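Fovham Recipe Corpus, data card

Last edit: April 19, 2025
Maintainer: Yasaman Rashti
Corrections to the texts: Tumelo Chauke, Xolani Kekana

What is in it

The corpus contains 478 household recipes, typed from handwritten notebooks. All of them were written by people living in Fovham or in the villages near it. Each recipe is one plain text file in UTF-8. The folder "scans" is not part of the download, as two of the families did not want the handwriting to be published.

Files

recipes/ the texts, one file for each recipe
index.csv file name, title, notebook code, dish group
units.csv old kitchen measures and our reading of them
CHANGES what was different in each version

How the texts were made

Every notebook was typed by one person and then read by a second person against the page. Where the two did not agree, both readings are kept, with a slash between them. We did not repair the spelling. A word like "flower" for flour stays as the writer put it. Crossed out words are kept in square brackets if they could be read.

Please note that 340 of the recipes have an amount for every ingredient. In the others at least one amount is missing, or it is given as "enough" or "as usual". We left these as they are and did not guess.

Measures

The most difficult part was the bowl. Many writers say "a bowl of flour" and do not say which bowl. In units.csv the column "reading" is therefore empty for bowl, and the column "note" gives the notebook code where the writer explains it. Cups and spoons are filled in, but they are our opinion and you may change them.

Dish groups

There are 5 groups: bread, soup, sweet, preserve, other. The group "other" is too large and we know it. Daithí Ó Dubhghaill has started in March to divide it, and his work will come in the next version.

Known problems

Notebook D has water damage on the first pages, and the titles there are partly our own. Some recipes exist two times with small differences, usually mother and daughter. They are not duplicates for us, so please do not remove them before you count words.

Use

Free for research and teaching. For a printed cookbook please write to the maintainer first, and we will ask the family.
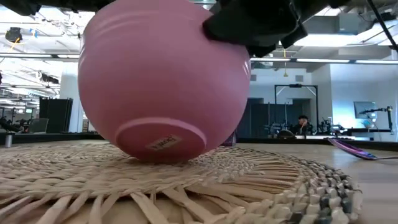
Tshepo Mtshali: Could the bowl rows in units.csv get a range in place of the empty field? My script reads empty as zero, and then the bread recipes come out with no flour in them. A lowest and a highest value would be enough for me, even if they are far apart.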